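Setting the Table for Pretend Lunch

At Nono, our play kitchen corner, lunch takes a while – and that's fine! First we get out all the toy food.

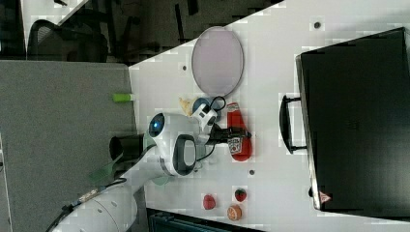
Next, think about who is hungry. Does everybody want fruit?
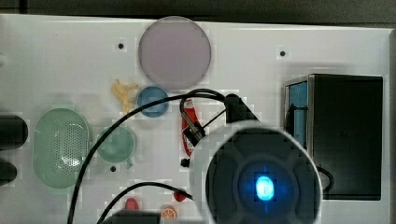
A colander is a bowl full of little holes, and water runs right out of them. The green one is good for pretend berries, and the red bottle can be your sauce.

Now pick a dish for your snack. 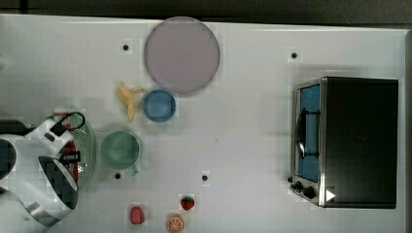 A big plate, a blue bowl and a banana with its peel open

Big things go down first, then small ones. 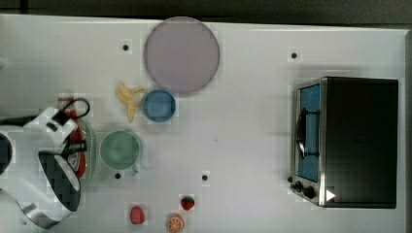 A green bowl, a toaster oven and some fruit

Fruit goes in the blue bowl, if you like, and then you can call your friends over to eat!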